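Unit 3 handout: Reading a drink label, and what a serving really means

Please read this before we meet, and bring one empty bottle or can from home. Any drink will do as long as the label is still on it. Last term a good many people brought water bottles and we had a rather short discussion, so something with flavor in it would be lovely!

In the last unit we talked about where sugar comes from and what the body does with it, and I promised we would come back to drinks, because they deserve an afternoon to themselves. Most of us think about food when we think about what we eat. We remember the sandwich and forget the large iced tea that went with it. Drinks go down quickly, they don't ask to be chewed, and for many people they don't do much to quiet hunger, so we tend to eat the same lunch we would have eaten anyway.

Start with the serving size

On a packaged drink in the United States, the Nutrition Facts panel opens with two lines that people skip: the number of servings in the container and the size of one serving. Everything under those lines belongs to one serving unless the panel has a second column for the whole container. Some bottles do have that second column, and it saves you the arithmetic, which I'm always glad of.

Let me work one through slowly. Suppose a bottle of lemonade lists 3 servings and each serving has 26 grams of added sugar. If you share it with two friends and pour fairly, you have had 26 grams. If you drink it on your own during a long drive, you have had 78. The lemonade is the same and so is the label, and I don't think any less of you for the long drive. I only want you to be able to find the number.

A teaspoon of sugar weighs a little over four grams, so most teachers divide by four and leave it there. Seventy-eight grams comes out at more than 19 teaspoons on that sum. In class we will spoon it into a glass, and I would ask you to let the people at the back come forward, as the glasses are small and the room is long.

Total sugars and added sugars

The panel gives you both. Total sugars includes whatever was in the milk or fruit to begin with, plus anything put in later. Added sugars is the part put in during processing, and it is printed just underneath with the word "includes" in front of it. Plain milk will show a fair amount of total sugar and none added. Chocolate milk will show more of the first and something in the second as well.

Juice is where the hands go up every year. A juice that is all fruit can list zero added sugars and still have as much total sugar as a soft drink of the same size. Orange juice also brings vitamin C and potassium, and I'm not going to tell anyone to pour it down the sink. A small glass with breakfast is a different thing from a quart by the computer, and you are all grown people who can work out where you fall between the two.

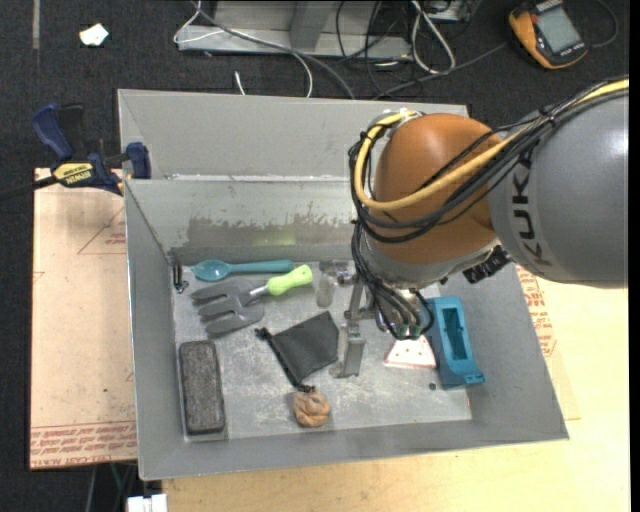

KUKA robot arm reaching over an open gray metal bin.

The ingredient list

Ingredients go in order of weight, heaviest first. In most drinks that means water comes first and the interesting part starts second. Sugar has plenty of names: cane juice, dextrose, corn syrup, fruit juice concentrate, honey, agave. A drink may use two or three of them, and each one then sits lower on the list than a single sugar would. Read the whole list before you decide what kind of drink you are holding.

Zarmeena Rizvi, who taught this unit before me and left me her very good notes, used to have students read the list out loud, with one person reading and another writing every sweetener on the board. We will do the same. If you can't pronounce something, just have a go. A long name may belong to a perfectly ordinary vitamin.

Sweeteners without sugar deserve a word too. You will meet sucralose, aspartame, stevia and some others. They let a drink taste sweet with few or no calories, and for someone cutting down from several sodas a day they can be a useful step. Some people find they still want sweet things all afternoon, and others don't notice a thing. We will leave the longer discussion for Unit 9, when Chinyere Mohammed is joining us.

Exercise for class

Work in pairs with the bottles you brought. Write down the serving size, the servings per container, and the added sugars per serving, then work out the amount for the whole container. Turn the grams into teaspoons by dividing by four. After that, swap bottles with the pair beside you and check one another's sums.

Here is a practice one to try at home. Marius drinks one bottle of sweet tea with lunch at work, five days a week. The bottle holds 2 servings, with 22 grams of added sugar in each. How many grams does he drink in a week, and how many teaspoons is that? (You should get 220 grams, and 55 teaspoons.) Now suppose he switches to half sweet and half plain, in the same size bottle. Do the sum again and bring me your answer.

For next time

Keep a drinks diary for 3 ordinary days. Put down everything, including the splash of creamer and the few sips of somebody else's milkshake. Nobody will collect it or read it aloud, so please don't tidy it up for my sake. We will use it when we get to caffeine, and you'll want the time of day written next to each cup.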